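Wudley Snack Boxes: read me first

Welcome, and thank you for taking the time to open this file before diving into the folders. Wudley is a collection of recordings of one small household chore, which is sorting packaged snacks from a table into labeled cardboard boxes. We started it in June because we were tired of seeing packing work shown only with neat, stiff cartons, when anybody who has ever put away a bag of chips knows that a bag of chips has its own ideas about where it wants to lie.

What is in the collection

There are 400 recordings in all, split over 4 folders, and every one of them belongs to the same chore. The folders are called prudska, guo, drarnatham and mixed. The first three are named after the sorting lists we used (more on those further down, they are less mysterious than they sound), and the last one holds sessions where we changed lists partway through and didn't have the heart to throw the results away.

The setup is a plain one: a table against a pale wall, a light green cloth with a grid of thin white lines, brown cardboard boxes standing open at the back, and the snacks in front of them. The boxes carry handwritten labels, and the right-hand one says 饼干, meaning cookies or crackers, depending on who is translating and how hungry they are.
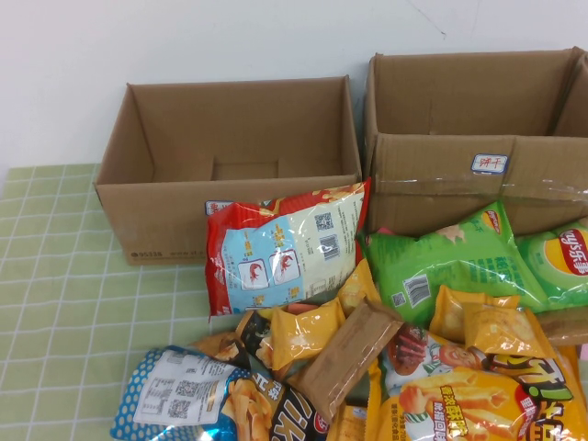

We kept the boxes at the back of the table the whole way through, and we'd suggest the same to anyone who wants to add sessions of their own. With the boxes in front, you are forever reaching over a cardboard wall to get at the next packet, and the tall bags tip over as soon as you brush them. We also left the flaps out of the way, which makes the openings a good deal friendlier.

The sorting lists

Prudska is the simplest list. Cookies and crackers go in the box with that label, and everything else goes in the other one. Guo sorts by package size, large bags first and small packets after, so that the little ones can settle into the gaps. Drarnatham is the fussy one: bags are laid flat with the printed back facing up, and it takes noticeably more patience than the other two. If you are new here, please start with prudska and work your way along.

About the snacks themselves

We stuck to sealed, shop-bought packets, mostly puffy bags. They are shiny, they crease differently each time they are picked up, and the small print on the back is hard to read whenever the bag is moving. If you are hoping to transcribe ingredient lists, this is sadly the wrong collection for you, and you'll be happier with flat scans. If you care about how a soft, rumpled bag sits on a flat surface, though, you should find plenty to enjoy.
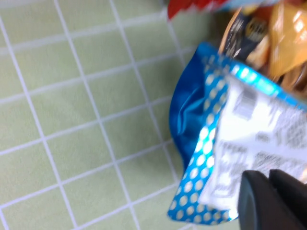

Notes file and numbering

Each folder comes with a plain text file called notes. It lists the recording number, the sorting list, and a short remark wherever something seemed worth writing down (a bag that slid back out, a label that was hard to see, that sort of thing). Numbering starts at 101 in every folder, so please keep the folder name attached when you copy files elsewhere, or you will end up with several recordings all claiming to be the same one. We learned this the slow way.

Known gaps

Cans and jars aren't covered. The lighting hardly changes from one session to the next. We would love to reach 1,000 recordings one day, with more kinds of boxes and a few paper bags, and contributions are very welcome. Put new sessions in a folder of their own, fill in the notes as you go, and leave the existing numbers as they are.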